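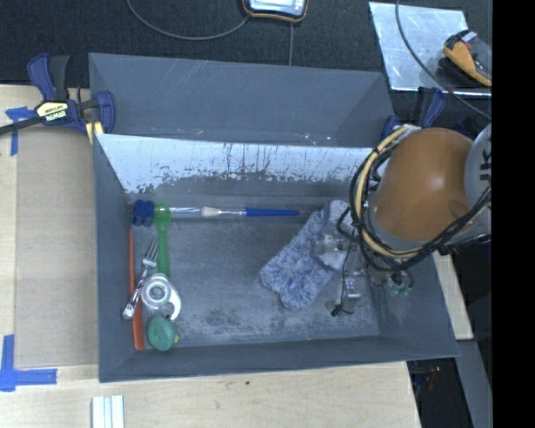
Sorting the odds-and-ends bin

Every kitchen ends up with a place where forks, brushes and bits of stationery collect. Ours is a grey bin, one of a pair that stand side by side under the worktop. I empty it on the first Tuesday of the month and it takes 15 minutes if I don't stop to read old receipts.

Tip everything to one side

Push the contents up against one end and start from the clear floor. Take out the big soft things first. A fluffy mitt or sock hides small items underneath and picks up crumbs, so shake it outdoors before it goes in the wash.

Keep food things and work things apart

A fork, a plastic spoon and a paintbrush should not share a bin for long. Anything that goes near food gets washed in hot soapy water and put back in the cutlery drawer, even if it looks clean. If a spoon has been used to stir paint or glue, write a P on the handle in permanent marker and leave it with the brushes for good.

Forks with patterned handles hold grime in the grooves. An old toothbrush and a little bicarbonate of soda will shift it. Rinse well and dry straight away.

Brushes

Store paintbrushes flat or hanging, never standing on the bristles. If pale bristles have gone stiff after emulsion, soak them in warm water for an hour and comb them out with a fork you no longer eat with. For oil-based paint, use the cleaner named on the tin. Wrap the bristles in brown paper while they dry and they will keep their shape.

Clear plastic handles go cloudy in the dishwasher. Wash them by hand.

Small gadgets

Tape dispensers and the like do better in a lidded tub. I use a Flerby tub, 800 ml, which was sold for leftovers. Fold the end of the tape over before you put it away.

Cleaning the bin itself

Scuffs on a grey plastic bin are mostly surface marks. Try these in order:

Warm water and washing-up liquid, left to stand for ten minutes.
A paste of bicarbonate of soda and water, rubbed in with a soft cloth.
A melamine sponge, used lightly.

Scratches won't come out, and scrubbing with a wire pad adds more. Teun Meijer wrote in from Prustberg to say he cuts a piece of ribbed drawer liner to fit the floor of each bin and changes it every May. I have done the same in the second bin and it stops things sliding about when you pull it out.

Old tape and sticky residue come off with a few drops of cooking oil. Leave it to soak in, wipe, then wash with soap.

Let the bin dry completely before refilling, upside down on a rack if you have the space.

Next page: descaling the kettle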